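로스몬트(Losmont) 석회 미장재 공장 견학 기록

2019년 2월 18일, 로스몬트 외곽에 있는 칼리노프스키(Kalinowski) 공장을 견학했다. 소석회와 석회 퍼티, 실내용 미장재를 만드는 곳이다. 견학 순서는 원석 야적장, 소성로, 소화 설비, 숙성조, 배합동, 시험실이었고 마지막에 상담실에서 질의응답이 있었다. 소성로 내부와 배합비 표는 촬영 금지였다.

원석은 비르크덴(Virkden) 채석장에서 들여온다. 회백색의 치밀한 석회암으로, 점토분이 적은 층만 골라 쓴다고 한다. 야적장은 입도별로 칸이 나뉘어 있다. 소성로가 수직형이어서 입도 관리가 중요하다. 작은 돌이 많이 섞이면 돌 사이의 틈이 막혀 가스 흐름이 한쪽으로 쏠리고, 큰 돌은 중심부가 덜 구워진다. 체에서 걸러진 미분은 로에 넣지 않고 농업용으로 따로 출하한다.

소성로는 2기이며 평소에는 한 기만 가동한다. 나머지 한 기는 내화벽돌을 교체하는 중이라 하부 점검구까지 접근할 수 있었다. 벽돌은 예열대보다 소성대 쪽 마모가 뚜렷했다. 연료는 가스다. 과거에 쓰던 고체 연료는 재가 생석회에 섞여 백색도를 떨어뜨렸다는 설명이었다. 백색도는 안료를 넣는 제품에서 특히 문제가 된다. 바탕색이 흔들리면 같은 안료량으로도 색이 맞지 않는다.

소화 공정은 건식과 습식으로 나뉜다. 건식은 물을 거의 반응에 필요한 만큼만 넣어 분말로 받고, 습식은 물을 넉넉히 넣어 퍼티로 받는다. 견학자 대부분의 관심은 습식 쪽이었다. 퍼티는 체로 거른 뒤 숙성조로 보내며 숙성 기간은 최소 3개월이다. 숙성조 윗면에는 항상 물을 한 층 덮어 둔다. 공기와 닿으면 표면부터 탄산화가 진행되어 굳은 알갱이가 생기고, 이것이 마감면에 긁힌 자국을 남긴다.

배합동에서는 일레니츠(Ilenitz)라는 이름의 실내용 마감재를 포장하고 있었다. 석회 퍼티에 대리석분과 무기 안료를 넣은 제품이다. 골재 최대 입경은 80마이크로미터로 관리한다. 유기 안료는 석회의 강한 알칼리에서 변색되는 것이 많아 쓰지 않는다. 황색 계열은 산화철이 기본이고, 색 번호마다 안료 투입 순서가 정해져 있다. 투입 순서를 바꾸면 덩어리가 풀리지 않아 흙손질할 때 줄무늬가 나온다고 한다.

상담실에서는 바탕면 처리와 양생 조건에 질문이 몰렸다.

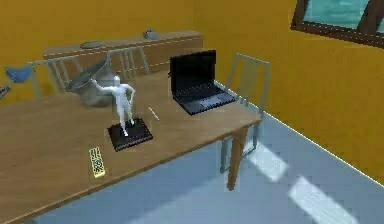

바탕면은 흡수율이 고른지가 우선이다. 석고보드 이음매처럼 흡수율이 다른 부분이 섞이면 수분이 빠지는 속도가 달라져 색 얼룩으로 남는다. 공장 측은 전면에 규사 프라이머를 바르고 완전히 말린 뒤 작업하도록 권한다. 마감재는 2회로 나누어 바른다. 첫 번째 층이 손에 묻지 않을 정도로 굳었을 때 약하게 분무하고 두 번째 층을 올린다. 너무 늦으면 층 사이의 부착이 떨어진다.

양생 중에는 직접 난방과 강한 통풍을 피한다. 석회는 공기 중의 이산화탄소를 받아 굳는데, 수분이 먼저 빠져나가면 반응이 멈추고 표면이 분처럼 묻어난다. 겨울 현장에서 열풍기를 틀어 놓고 하자가 났다고 연락하는 경우가 많다고 했다. 여름에는 반대로 습도가 높아 건조가 늦고, 6월 이후 시공분은 색이 자리를 잡는 데 시간이 더 걸린다.

색의 불균일을 하자로 볼 것인지도 논의되었다. 석회 마감은 흙손 압력과 방향에 따라 명암이 달라지므로 도장면과 같은 기준으로 검수할 수 없다. 공장에서는 계약 전에 현장 벽에 견본면을 만들고 낮의 자연광과 야간 조명에서 각각 확인할 것을 요구한다. 작은 견본판만 보고 색을 정하면 넓은 면에서는 대개 더 진하게 느껴진다.
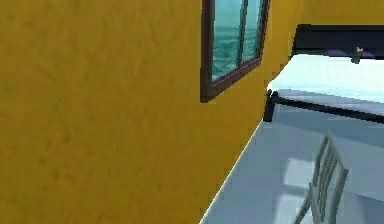

침실 모서리 렌더링. 겨자색 벽면에 옅은 얼룩과 어두운 줄이 보인다. 위쪽은 짙은 갈색 목재 창틀.

시험실에서는 부착 강도와 내마모 시험 장비를 보았다. 부착 시험은 시편에 원형 지그를 접착한 뒤 수직으로 당겨 파단 위치를 기록하는 방식이다. 수치만큼 파단 위치를 중시하는데, 계면에서 떨어진 시편은 강도가 기준을 넘어도 재시험한다. 탄산화 깊이는 단면에 페놀프탈레인 용액을 뿌려 확인한다. 미반응 부분은 붉게 변하고 탄산화된 부분은 색이 변하지 않는다.

확인하지 못한 사항은 습식 공정 폐수의 처리 경로와 포장재를 개봉한 뒤의 보관 한도다. 두 항목은 공장에 서면으로 문의해 두었다. 견학 신청은 공장 사무실에서 받으며, 안전화는 각자 준비해야 한다.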